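Sorting White From White: Oana Jitaru on the Kitchen Table Problem

Oana Jitaru has spent most of her working life on packaging: first cartons, then soft packs, and for the past several years the question of what happens to both once they reach a household. She now runs the home storage program at Trilari, a small consultancy that advises manufacturers on how their products are handled, put down, stacked and lost in domestic kitchens. Her colleague Iulian Coman looks after materials. I spoke to both of them in their office one afternoon in January, with the air conditioner labouring in the background.

The subject was white goods in the literal sense. Trilari keeps a reference collection of 2,000 household packs, and Jitaru has been going through it by base colour.

"White dominates in dairy, in tissue products and in anything sold as hygienic," she said. "That works on a supermarket shelf, where every face is aligned and lit from the front. On a kitchen table the pack is on its side, or it is leaning on something, and the printed face may be turned away. At that point the person is relying on shape and on whatever strip of colour happens to be showing."

Green is the usual accent. Jitaru attributes this to habit in the trade. Designers working on milk reach for green to suggest pasture, and designers working on tissues reach for it to suggest freshness. The result is that two unrelated products sitting together can share a palette entirely.

"You separate them by stiffness," Coman said. "A carton holds its edges. A tissue pack takes a crease as soon as it has been handled. Foam has no print at all, so it reads as a blank, and people tend to leave it until last." 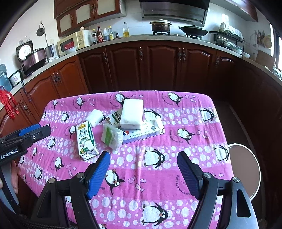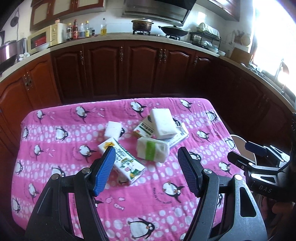 Foam is a particular interest of his. Offcuts and protective blocks come into the house around other purchases and then stay, in his account, because they are clean and light and look as though they might be useful. Coman recommends a decision at the point of unpacking. A block with a known use goes with the item it protects. A block without one goes out. He advises against a general foam box, having kept one himself at a previous address.

On surfaces, the two disagree slightly. Trilari's standard method calls for a plain mid-grey cloth, which gives a uniform background and makes pale packs easy to locate. Jitaru regards this as suitable for comparison work and of limited value otherwise.

"Very few families own a mid-grey cloth," she said. "They own a patterned one. Cartoon animals, dots, hearts, lettering. A busy print in pink gives reasonable separation from a white pack, because the ground colour is different even where the motif is confusing. The difficulty is with motifs that contain white areas. A penguin has a white front. A small white item placed over it loses part of its outline."

Coman's objection is to the cloth as such. Fabric moves. A full carton slid across a loose tablecloth will drag the cloth with it and disturb whatever is leaning nearby. He would prefer a bare tabletop, or at least a cloth with a rubber underlay, and he would have cartons lifted and never pushed.

I asked what order they would follow in clearing a mixed group of packs. Jitaru takes the unstable items first: anything propped or tilted is laid flat before its neighbours are touched. Loose paper comes next. Leaflets and wrappers slide under larger items and are thrown out with them, or stay behind on the table. Cartons are then stood upright with the main face forward, and soft packs are moved last, once there is a clear area to put them in.

She uses the same sequence when training clients. Clarum, which makes paper products, sent its design team through the exercise last year, and Gellby followed with a group from its dairy line. The Gellby session ran for 2 hours and produced 103 written comments, most of them concerning side panels.

"Side panels are neglected," Jitaru said. "They get the small vertical text and whatever the regulations require. When a carton lies down, a side panel may be the only face anyone sees. I would put the product name there in large type and accept that it is inelegant."

Coman would add a coloured band at the top end, visible from any direction. Pop, a drinks start-up he has advised, has ordered a trial run of 3,000 cartons with the band in yellow. He has asked for the results in both upright and flat positions.

Storage after clearing was dealt with briefly. Jitaru puts unopened long-life milk in a lower cupboard, one row deep, with tissues in a separate cupboard from anything that might leak. Coman keeps his tissues in the hall. The next part of the collection to be reviewed is clear plastic, beginning with biscuit trays.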